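Evaluation diary, Tuesday entry

The morning session was given over to the hand-held gripper, which the department is comparing with the Fostus unit tested last month. Both tools are intended for recording manual demonstrations, and the purpose of the comparison is to decide which of them will be issued for the Saludo trials. The Fostus unit has already completed its full schedule of 1200 cycles. The green gripper stood at 1195 at the end of the previous entry, and the remaining cycles were run before nine o'clock without a fault being logged.

After the cycle count was closed, work moved to the open-position check. The procedure asks the operator to hold the tool over the white surface with the fingers spread and nothing between them, and to record stills from the tool's own camera. The stills are used to judge how much of the view is taken up by the fingers and how evenly the two sides appear.

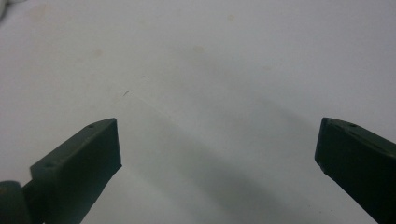

Open-position check, fingers apart over the white surface.

The view between the fingers is generous. In the still entered here the gap takes up roughly half the width, which compares well with the Fostus unit, where the wider pads cover a good part of the area an operator most needs to see. The matte finish of the fingers is also a point in favor. The polished pads on the Fostus unit returned a glare under the bench lights that had to be corrected by hand in the exposure settings, and no such correction was entered today.

The shadow is less satisfactory. It lies as a soft gray band across the lower part of the surface, in the area where small parts would normally be placed. The Lastex controller allows the exposure to be fixed at the start of a recording, and this was done at a value of 138 for the whole session. A higher value was tried briefly and then abandoned, as the upper part of the surface lost its faint marks and the alignment script could no longer find them. The script relies on such marks more than its manual admits – a matter to be raised when the next version is requested.

The surface itself was left as found. There is a small dark speck near the tip of the left finger and a faint pale scratch running down from it toward the right. Both were useful as fixed points when one still was laid over another, and it was agreed that the surface would not be wiped until the comparison is finished.

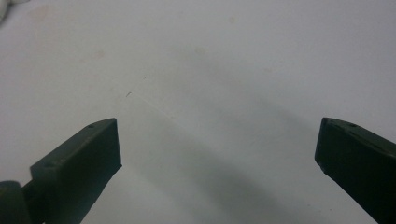

Zovness Department of Handling and Sensing – Gripper Evaluation Diary

The fingertips sit at much the same level in this still, a little above the middle of the view. The acceptance sheet asks for the tips to be level by eye before any measurement is taken, and the entry was marked as met. Measurement with the gauge is set down for the next session, when the Fostus unit will be on the bench again and the two can be read under the same lights.

The stills were copied to the project folder before lunch. A further 8 recordings are needed under the side lamp, and the Lastex settings should be carried over unchanged for these. The lamp was in use elsewhere in the afternoon, so the bench was released at two o'clock and the controller was shut down. The request for a second set of finger pads remains open with purchasing.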